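How to Plan an Equipment Budget for Hand-Held Gripper Work

By Lefteris Economou
12 Jun 2023

Start with the task list, then the table, then the grippers. Most people do it the other way and end up short on the cheap items. In March we set up a second bench at Rorthorpe and had to reorder twice, both times for small parts.

Step 1. Write down every task the bench has to cover this year. Plugs, cords and switches need finer fingers than boxes do, so mark those tasks separately.

Step 2. Decide how many people work at once. Buy one gripper per person and one spare for the bench. We have 2 people on and 11 tasks on the list.

Step 3. Price the fingers as a consumable. Ask for the price of a pair, the price of a full set and the lead time on both. Karkell quoted us by the pair and Tsakiris by the set, and the two quotes could not be compared until Christos Michailidis put them in one sheet.

Step 4. Budget for the objects. A power strip is cheap, but you want several kinds, with different sockets, switches and cord lengths. Put 50 dollars per task on this line and keep the receipts together.

Step 5. Check the table. It should be plain, steady and large enough to lay out a strip with its cord and still leave open space for the gripper.
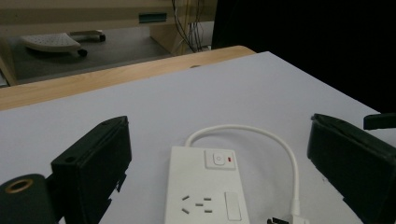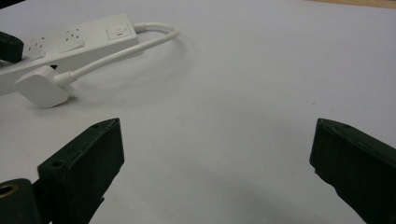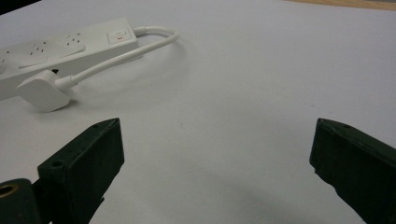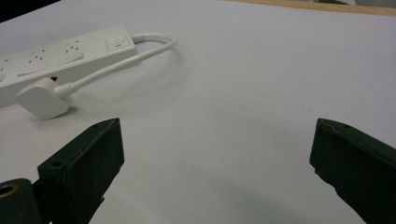
Power strip and plug on the white table, gripper fingers at the front.

Step 6. Add shipping and import charges as their own line. If they are folded into the unit price you will get next year's figure wrong.

Step 7. Hold back money for the second order. Screws, threaded inserts and brackets go on it, along with any object the first list missed. Send the first order as soon as the finger quotes are in, and leave the second until the bench has run for a full month.

The Dikville bench uses the same sheet with its own shipping line.

Contact | Copyright 2023 | Back to top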